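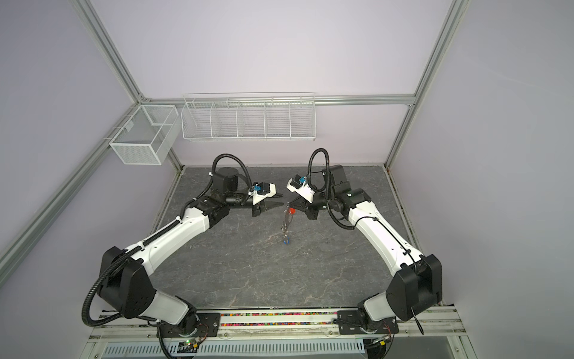

What this file covers

Planning notes and cost data for the Grovmont two-arm cell, kept next to the recordings so that whoever signs the next order can read both. The task set is hand tools on a tabletop, pliers among them.

Why we are careful about a second cell

Talpur quoted for a full copy. Their sheet lists the arms and grippers and stops there. It leaves out the aluminium enclosure, the wire baskets, the camera mounts and the cabling, all of which we paid for last time out of a budget line called "sundries". I would like to see that line abolished.

Gurora's offer is cheaper on paper, with spares billed separately. We have been down that road.

Columns in costs.csv

item: plain name, no part codes
supplier: Talpur, Gurora or Plamar
quoted: price before delivery
paid: price on the invoice, blank if not ordered
lead_days: as promised, not as delivered

Figures to check before approval

Spares allowance: 2,000 per cell, set before anyone had priced a gripper
Lead time claimed by Plamar: 90 days
Arms required for 2 cells: 4

Known gaps

Staff time is not costed. Neither is floor space. The supplier's claim that a second cell doubles output has no data behind it — treat it as sales talk until the September review. Recordings from this cell say nothing on that point either way.

Licence

Internal use. Ask before passing prices to a supplier.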